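Does my town have to tell us when it houses newly arrived families in our building?

cardigan_weather
Bukley tenants board

Hi all. I rent on the third floor of a block on Brunner Street and we've had a lot of new neighbors since October. Turns out the town leased a bunch of the empty units for its resettlement program (families coming from overseas, one year of rent covered, help finding work and so on). I have no problem with the families, the ones I've met are lovely and one of the kids already beats mine at checkers. What bugs me is that we heard none of this from the town or the landlord. I read it in a newsletter two months in.

So my question is whether there should have been a notice or a hearing. And can the landlord use this as a reason not to renew the rest of us? My lease is up soon and I'm getting nervous – the office keeps telling me "we're reviewing."

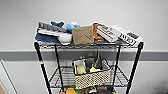
Posted by sulon_side_porch | 21/05/2024 | Member, 1112 posts

I went through nearly the same thing over in Sulon, so I'll tell you what I learned, and please check it against your own town's rules!

A town renting apartments that are already apartments usually doesn't need a hearing. Nothing about the use of the building changes, so zoning never comes into it. What does often need a public vote is the money. Look for the council minutes from the month or two before the families moved in and search for the word "lease" or the name of your street. Ours was buried in a batch of 16 items that all passed in one go with no discussion, and I only found it on my second try. It's not exactly secret, but you'd have to be a very bored person to catch it live.

Your renewal is a separate matter and I'd put your energy there. Write to the landlord (email is fine, keep a copy) and ask for a yes or no by a certain date. In my lease they had to give 30 days' notice if they weren't renewing, and yours should have a line like that somewhere near the back. Some places require more than that, and some cities want an actual reason. If "we're reviewing" goes past the deadline in your lease, call the tenant line at your county and read them the paragraph word for word.

Also, go to a council meeting if you can stand it. You get three minutes at the microphone in my town and I used mine to ask for a mailed notice next time. They said they'd look into it. We did get a postcard for the next building, so who knows.

wirnura_walker
New member

they don't have to tell you anything, it's the landlord's building. my cousin's place was the same. read your lease

cardigan_weather

Thank you both, especially for the tip about the minutes. Found the lease paragraph, it says 60 and not 30, so I'm emailing the office tonight.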